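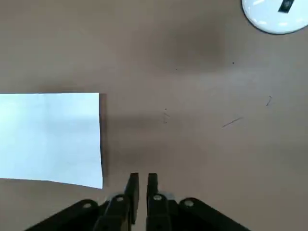
Re: [benchtop-arms] Anyone bought the Girnel gripper kit?

From: Szabolcs Kiss
To: benchtop-arms list
Sent: Wednesday, 9:40 pm

Margit wrote:

> We've got a bit of money left that has to be spent before the end of
> June or it goes back where it came from. The Girnel parallel gripper
> kit keeps coming up. The Trosberg page says it will pick up "anything
> from a bolt to a business card", which I would like to believe. We sort
> paper samples and small plastic parts, so the business card end of that
> sentence is the bit I care about.
>
> Has anyone on the list paid for one with their own money? Is the wrist
> camera any good or should we bolt on our own? And does the Buchanan
> support plan get you an actual person?
>
> Also open to being told to buy a suction cup and go home.

Hi Margit, hi all,

Yes, with my own money, or at least with money I had to sign for, and that feels similar when the invoice arrives. The kit was $748 plus freight. The freight was $49, for a box I could have carried on the bus. I've had it on the Prirton arm since the start of autumn and it has done 1,521 logged cycles, so I'm past the honeymoon and into the part where we leave the cap off the toothpaste.

The shot at the top is from the wrist camera this evening, sheet of paper to the left, fingers nearly closed, nothing in them. Anyone who has worked on thin stock will recognise the mood.

To your questions, not in your order.

The fingers

Out of the bag they are flat, square-ended and black, and on anything with sides they're very good. Bolts, caps, offcuts of dowel, the little plastic feet off a shelf: it gets them and keeps them. I stopped watching it do bolts after the first week, which is the highest praise I have for any machine.

Paper is another matter. A parallel gripper coming straight down on a flat sheet has nothing to pinch except the table, and it will have a proper go at pinching the table. The business card on the Trosberg page is, if you look closely, standing on its edge in a slotted block. I have no objection to business cards that stand up by themselves. I've just never been sent one.

What does work is letting a corner overhang the bench and coming in from the side, or finding a sheet with enough curl in it that one finger can get underneath. You'll notice the lower right corner in the picture looks as though it lifts very slightly. I've become a keen student of that sort of thing. On an overhanging edge I'd trust it with your samples tomorrow. On a flat sheet in the middle of the bench I'd trust it to crease them in an interesting new place.

There is a thin-stock finger set for another $90. I haven't bought it. If somebody on the list has, speak up, and be as rude as you need to be.

The camera

Better than I'd feared. It sits close and looks down past the fingers, so you give up the bottom strip of the view to linkage and screw heads. You can mask that once and forget about it, except that the masking tool in the Girnel software forgets about it too, each time you update. Save the mask somewhere of your own.

Fine detail is decent. I can make out hairs and specks on the bench that I can't see standing over it, and I've learned more than I wanted to about my housekeeping. My blob detector was delighted. It reported a dark fibre off to the right as a part, gave it an angle, and suggested a grasp. Set your minimum area higher than the default and wipe the bench down more often than I do.

Two grumbles. Shiny white things flare. The round white thing up in the right-hand corner has bright patches on it where the light bounces, and my edge finder treats highlights like those as extra edges. A cheap diffuser over the lamp helped a lot. And soft shadows on a matte brown bench confuse the supplied "surface check" no end. It will tell you there's an obstacle when there is a shadow. I turned the check off, which the manual says not to do, on a page that also tells you to fit a screw the kit doesn't include.

I wouldn't bolt on your own camera straight away. Try theirs for a month. If you end up needing depth for the paper work you'll want something else anyway, and you'll know by then.

Putting it together

An afternoon. The instructions are fine up to the linkage arms, where the drawing is printed mirrored. Both sides look so alike that you can get it wrong with complete confidence, as I did. If the fingers close and one tip sits way out ahead of the other, take it apart again. A small difference is normal, or I've decided it is. Mine has one finger that looks a touch taller and leans a bit in the camera view, and I've spent a fair while with a square trying to work out how much of that is the finger and how much is the lens. Current verdict: some of each, and I should go to bed.

Use threadlocker on the link screws. Mine started backing out in the second month and made a ticking noise I blamed on the arm, the bench, the fridge and my own knee before I put a driver on them.

The Buchanan plan

You do get a person. The person is pleasant, knows the product, and is available at hours that suit somebody in a different hemisphere. I rang once about the mirrored drawing and was told it was a known issue, in the tone people use about a relative. The corrected page came through by email the next day. The second time I asked about thin stock and was sent a link to the Trosberg page with the business card on it.

I let the plan lapse at renewal. If you have students using the thing, or anyone who enjoys the emergency stop, I'd keep it for the first year.

Suction cup

For flat paper samples in the middle of a bench, yes, probably, provided the stock isn't so porous that you lift two sheets or none. For plastic parts, no, get the gripper. You've got both jobs, so the dull answer is a tool changer, and I can hear your leftover budget sobbing from over here. A cheaper one is the gripper plus a strip of something along the bench edge so every sheet arrives with a bit hanging over. I knocked one up out of aluminium angle and it's been more use than anything in the accessories catalogue.

If you're within driving distance you're welcome to bring a stack of samples over and try it on mine before you commit. Bring the awkward ones, glossy and matte, and one you don't mind losing. I'll wipe the bench.

Also, if anyone has got the Girnel software to remember its mask through an update, please post how, even if the method is shameful.

Cheers,
Szabolcs

PS: Margit, ask Trosberg for the price without the carry case. They don't list it that way but they did quote it to me, two days after I'd paid for the case. It's a very nice case. I keep dowel in it.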